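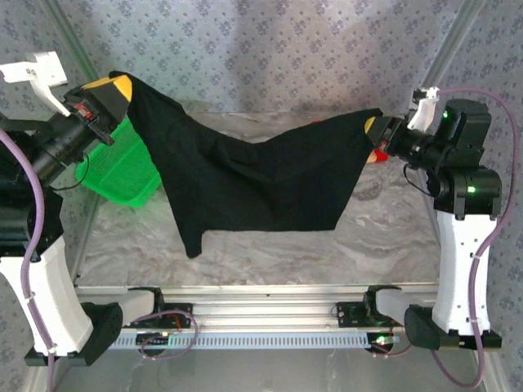 Photo: Areeba Ghauri / Sketberg

Care labels and dark cotton: revised wash guidance

The textile desk has finished its review of color loss in black and navy cotton knits. The work covered 169 garments, washed at two temperatures and measured for shade change after every third cycle. Zdenka Dimitrov's full report runs to 19 pages and is available from the Sketberg office on request.

Most of the visible fading came from surface abrasion. Fibers raised by rubbing scatter light and make a black fabric look gray, even where little dye has left the yarn. Garments washed inside out, in a drum filled to two thirds, held their shade longest. Lowering the temperature from 104 to 86 degrees Fahrenheit had a smaller effect than shortening the spin.

Detergents containing optical brighteners should be kept off dark goods. The brightener stays on the fiber and shows as a bluish cast in daylight. Powders with oxygen bleach are also unsuitable. Vinegar in the rinse made no measurable difference to dye retention, and we have removed it from the guidance sheet.

Tumble drying remains the hardest step to control. Lint collected from the Jornau test dryer was heaviest in the first ten minutes after the load reached low moisture. Members should stop the cycle while seams are still slightly damp and finish on a flat rack out of direct sun.

The revised sheet replaces the one issued last October. Corrections to the shade tables go to Dimitrov. Tests on wool blends start once the Petum samples have been conditioned.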